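# Cledwood sim-first equipment plan

4 min read | 2 comments | Print | E-mail this page

Planning notes and data card for the indoor scenes rendered in Nirnov. The set exists to settle a purchasing question: how much of the gripper and camera budget for the Drinmont lab can be committed before any hardware is on site.

## Scope

The card covers 300 simulated episodes. Each is stored with joint states, gripper opening and the camera streams. Episodes with a missing stream were dropped before the count. No real-robot data is included, and no result here should be quoted as a hardware figure.

## What is being budgeted

- Arms: 2, same model, one controller each. Quote is held until December.
- Grippers: parallel, electric. One spare per pair.
- Cameras: close views at the gripper plus one wider view. The wider view is the line most likely to be cut.
- Compute: one render node now, a second only if the Oei job queue stays full.

Mounts and cabling are on a separate sheet. They were left out of the first draft and the total came in low - do not reuse that draft.

## Sample views 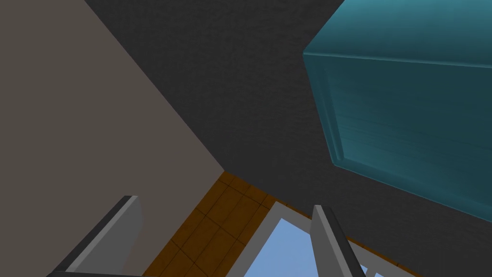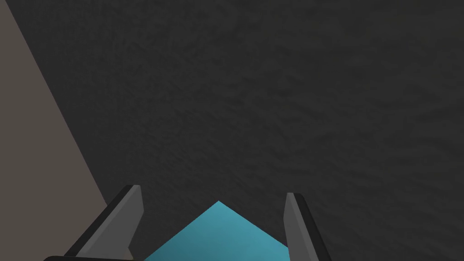
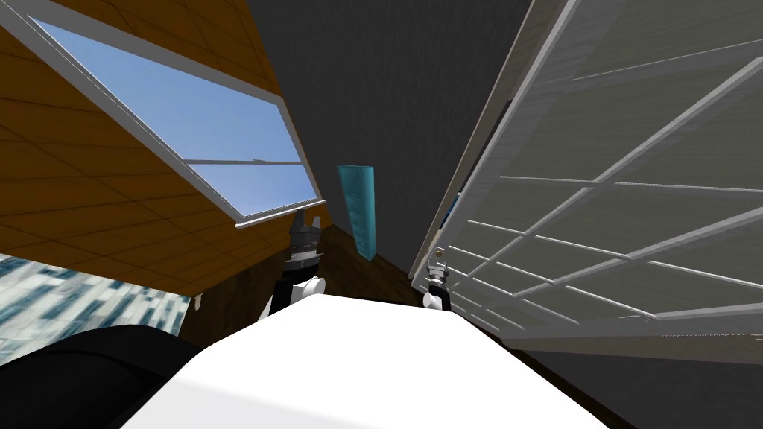 Simulated views. First and second: close views with the gripper fingers. Third: wider view with both arms.

## Notes for the purchase request

Close views carry most of the detail on finger position and very little on the rest of the room. A policy trained on them alone did poorly when the target started outside the gap between the fingers. Adding the wider view helped in 13 of the 47 held-out episodes and made no difference in the others. That is a weak case for an expensive camera, so the request asks for a mid-range unit with the same field of view as the simulated one.

Translucent objects should be treated as untested. The renderer handles them in a simple way and a real depth sensor may not. Keep part of the camera line unspent until the first bench trial.

Finger geometry in the simulator is generic. Do not order custom fingertips from it. Stock fingertips are enough for phase one.

## Known gaps

- No cost data for repair or downtime.
- Lighting is fixed for all episodes.
- Gripper force is logged as a command value, so it says nothing about wear.
- Shipping to Drinmont is entered as a flat amount and needs a new quote.

## Updating this card

Change the episode count and the budget lines in the same commit. Old totals go in the archive folder.

E-mail | Print | 0 shares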